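# Handout 4: Public Apology and Collective Memory

Revised 16/07/2021. To be read before the seminar. 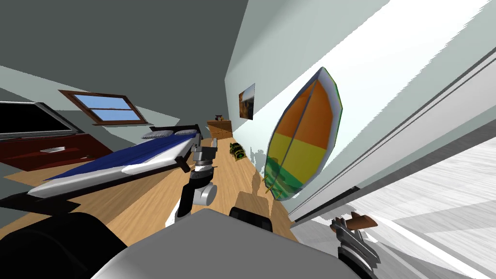 A public apology is a statement in which the representative of a group accepts that the group did wrong and addresses those who were wronged. The speaker may be a head of government, a bishop, a newspaper editor or the chair of a firm. In most cases the speaker had no personal part in the events. The first question for this part of the course is therefore one of standing: by what right does a person apologise for acts done by others, perhaps before his or her birth? Memory attaches itself to ordinary things as readily as to monuments, and survivors who give evidence often begin with the room they slept in. A blue blanket, two pillows side by side or a dark red dresser with its small silver handle would be a typical starting point for such testimony. An apology that speaks only of "past events" passes over this level of detail, and its hearers notice.

## Terms used in this unit

**Apology.** An admission of wrong, made to those wronged or to their descendants.

**Expression of regret.** A statement of sorrow that stops short of admitting fault. Many official texts are drafted so that they may be read either way.

**Commemoration.** A continuing public act, such as a day of mourning, a museum or a school lesson. It may exist without any apology having been given.

**Redress.** Payment, the return of property, a change in the law or any other practical step.

Students should keep these four apart in their written work. Marks were lost in May by candidates who treated a museum as a form of apology.

## Case A: Ponum

The town of Ponum expelled a religious minority of 200 people and sold their houses at auction. Three generations later the town council placed a tablet on the wall of the market hall. The wording named the minority and gave the year of the expulsion, but used the passive voice throughout: the families "were made to leave". Descendants' groups were divided. The larger group attended the unveiling. The smaller one declined, on the ground that a sentence with no subject accuses no one.

Consider whether the council could have named those responsible when the families who bought the houses still live in them. Consider also whether the tablet was addressed to the descendants or to the present residents.

## Case B: Disis and Purba

The neighbouring provinces of Disis and Purba each hold that the other began the violence between them. Disis issued a full apology, read aloud by its governor. Purba accepted it and made none in return. Critics in Disis then argued that the apology had been a mistake, as it had been taken for a confession of sole guilt.

The case is useful in two respects. It shows that an apology may be sincere and still be put to use by others. It also raises the matter of the admirer of the dead: the Disis governor spoke warmly of the Purban victims and in the same month opposed the building of a Purban school. Students should be prepared to say whether conduct towards living members of a group bears on the worth of words spoken about its dead.

## Case C: The Rultier letter

The Rultier, a weekly paper, published an open letter from its own staff concerning cartoons it had printed in earlier decades. The letter reproduced none of the cartoons. Some readers held that this spared those who had been mocked; others held that it spared the paper. An open letter has two audiences, the person or group named at its head and the public that reads over their shoulder, and the Rultier text shifts between them in its closing paragraphs.

## Preparation

Read the three cases and bring written notes on the following points.

- Who speaks in each text, and on whose behalf?
- Is the wrong named, and is the person or body that did it named?
- Which living people are addressed?
- What follows in practice, if anything?

Notes should not exceed one side of paper. Students writing the long essay on this unit should choose a case from outside the handout and have it approved in advance. Essays on Case B alone will not be accepted, as it is set for the examination.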